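29 August 2020
Cups and table, bay 2

Paper cups from the Femlow carton, nominal 200 ml. Weighed 13 empty on the small scale before starting. Spread is wider than the carton suggests, and the seam side is consistently the heavy side. Cups put down on their side settle seam down unless the rim is bent.

Crushed rims: discard if the mouth no longer passes the Grotov ring gauge. Creases in the wall are acceptable, log them in column D. Stained interiors are acceptable too, but not for the fill check.

Table wiped with the Stalov cleaner, left to dry, wiped again with water. Smudges come back near the middle whatever we use. Try the Tapley pads next time, stock code 340 on the shelf list.

Cables under the front edge need sorting. The power strips with orange switches want labels, one per strip, before anybody moves them. Same for the leads lying over the teach pendant.

Open: column D is missing for the June batch, rows up to 154. Reweigh or drop.

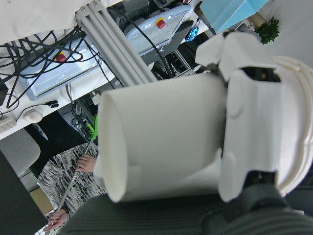
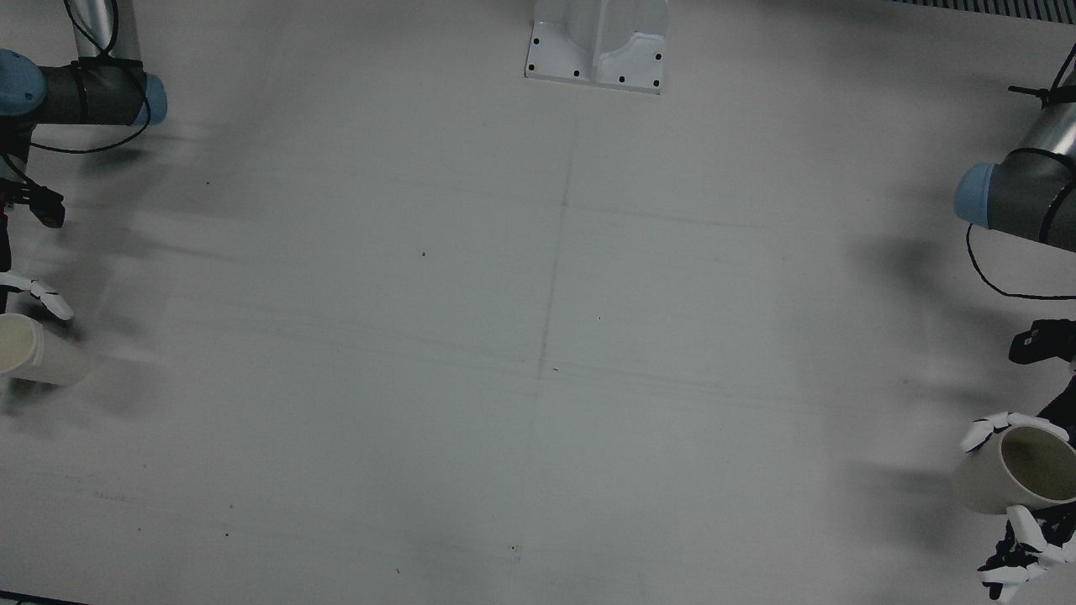
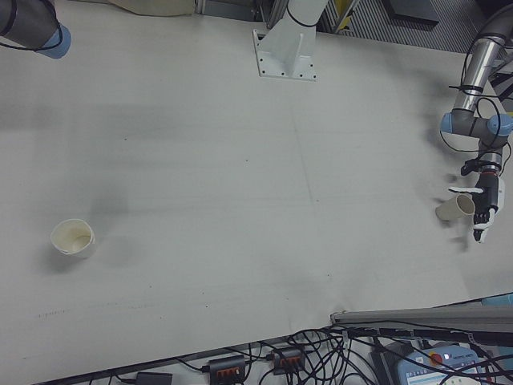 Last picture: one cup upright at left, walls slightly crumpled, inside stained; the other held on its side.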